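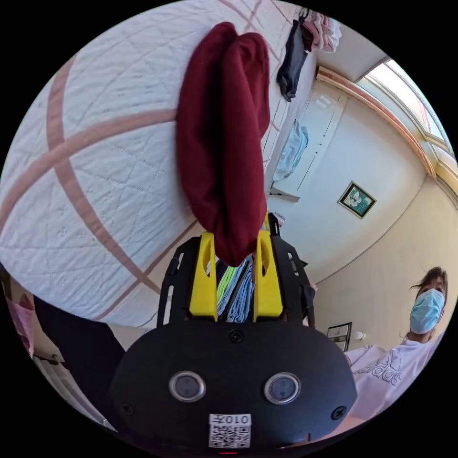
Figure 1. Maroon item held over the quilted bedspread.

My project for second-year health science was supposed to be about weight loss teas, but it ended up being about sleep, and I'm glad it did. The question was simple enough: if you go to bed earlier and change nothing else, do you snack less the next day? I had a hunch the answer was yes (I'm a terrible midnight toast eater), so I tried to keep that hunch out of the way while I collected everything.

I kept a food and sleep diary and so did my housemate Đỗ, which gave me 2 people, and I know that's tiny. We both started in July. The rule was lights out by half past ten, phones in the kitchen, and a target of 9 hours in bed. Food went into an app called Zarow, which I picked for the boring reason that it was free and let me export to a spreadsheet.

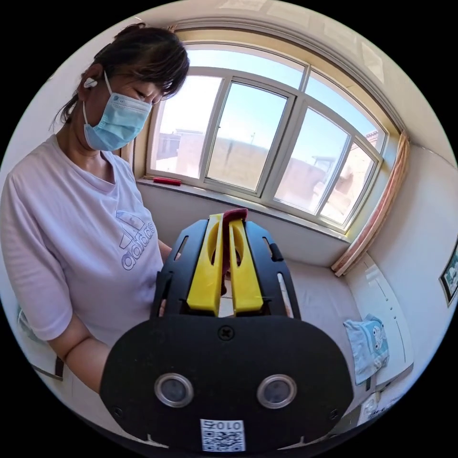 Snacking was harder to record than sleep. A proper meal has a beginning and an end, but a handful of sultanas on the way past the pantry doesn't, and I'm sure we both missed plenty. Clothes make a difference too, which I hadn't thought of -- a T-shirt like the pale lavender Adidas one is what I'd call a grazing outfit, all comfort and no waistband to remind you that you've had enough. I added a column for it halfway through, too late to be much use!

On the early nights my total usually sat near my normal 2,000 calories. After the late ones I could go over by 500 without noticing, nearly all of it after tea. Đỗ's numbers wobbled all over the place and I couldn't see any pattern in them at all.
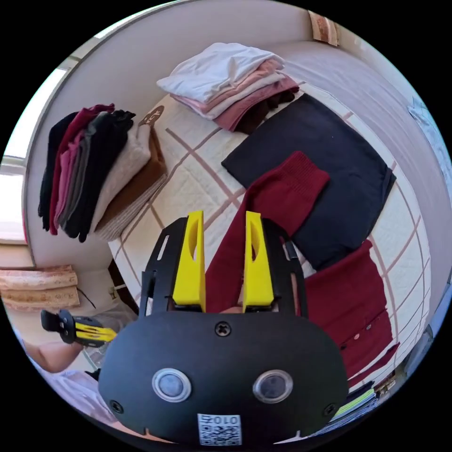

Figure 3. Yellow fingers pinching the dark red knit, folded clothing on the bed.

My tutor, Dennis Inskip, wanted more on hunger hormones, so I've put the reading on ghrelin and leptin in the appendix. He also asked why I didn't control for coffee. Fair point. I was drinking two big mugs of Jinow every afternoon and never wrote one of them down. If I ran it again I'd log the coffee, get more people in, and weigh the cereal properly, as my idea of one bowl is pretty generous.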